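Every Tuesday I get asked the same thing: can a robot do my washing-up yet? Sort of! Not the whole sinkful, but one job at a time, if you teach it properly. So this is how I'd go about teaching a machine to scrub a tray, start to finish (well, start to where I've got to).

## Step 1: Pick a dull job

Go for something flat that doesn't roll away. I like a black plastic tray and a round-headed brush with a handle. Scrubbing sounds easy until you think about how much your wrist is doing: pressing, tilting, easing off when the bristles splay. A robot has to be shown all of that, so your first go should be slow and a bit boring.
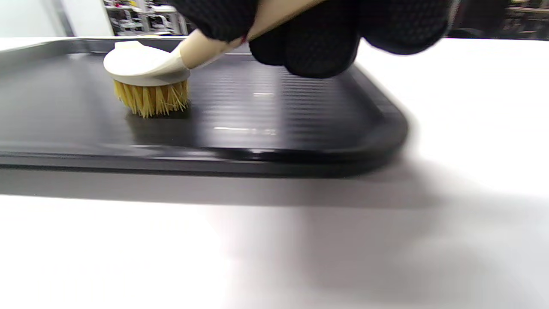 *Bright, issue 48*

Keep the brush at an angle and let the bristles touch the tray, but don't lean on it. I pressed far too hard for my first 72 goes and had to bin the lot (sorry, Seung-woo). Watch out for shiny trays as well. Ridges and overhead lights make bright stripes, and our little model at Bakance kept trying to scrub the stripes away, bless it.

## Step 2: Set out the table

Plain white table, tray near you, long side running left to right. Put the brush in the tray with its handle sticking out over the rim towards your right hand, so there's something easy to get hold of. Move it a bit between goes or the robot only learns one spot.

Then pick up your controllers, one in each hand. I wear thin black gloves and do a few slow practice moves before I record anything. Check your cables too!
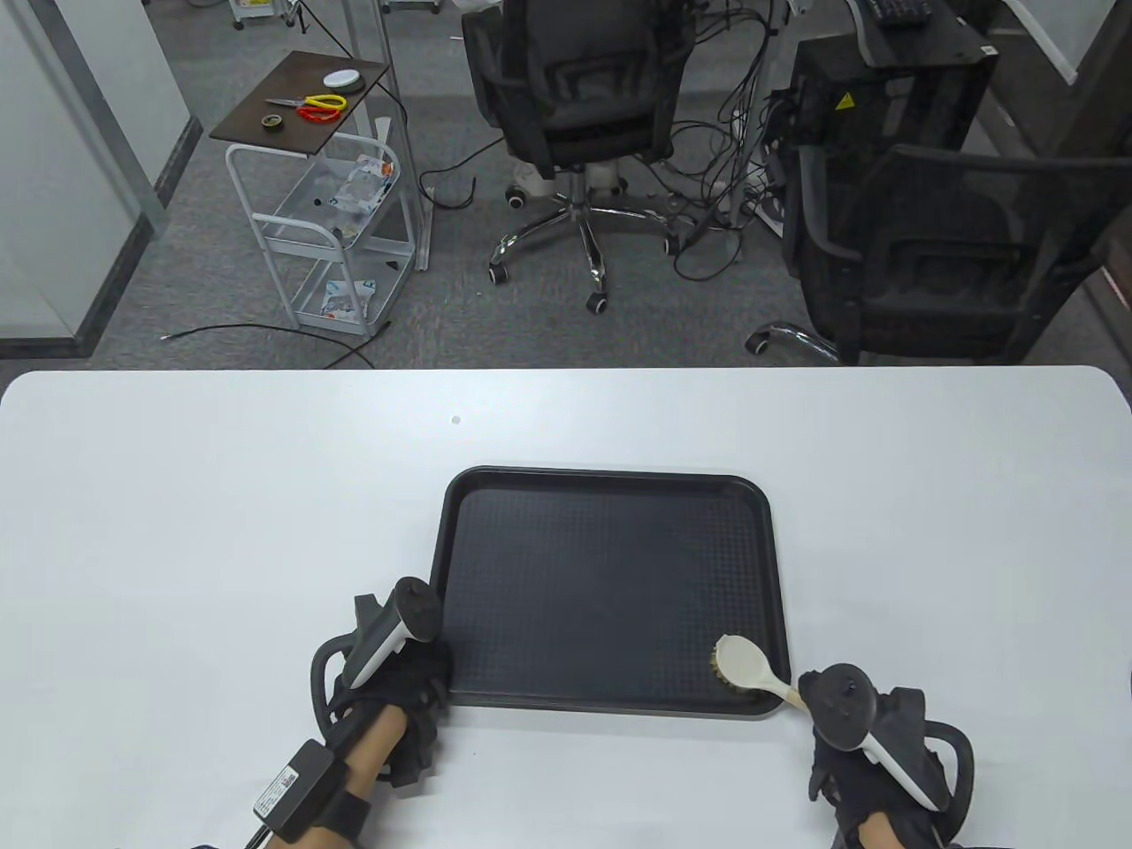
## Step 3: Record, then record again

Aim for 100 good goes before you train anything. Seung-woo Kong reckons you want more like 990, and he's probably right, but I've got a life. Stop for tea when your strokes get sloppy.

So, can it do chores yet? Ours manages a tray on a good day and misses the corners on a bad one. I'd still wash the roasting tin myself. Next I'm trying mugs, and I'll put up my notes in July if the handles don't finish me off.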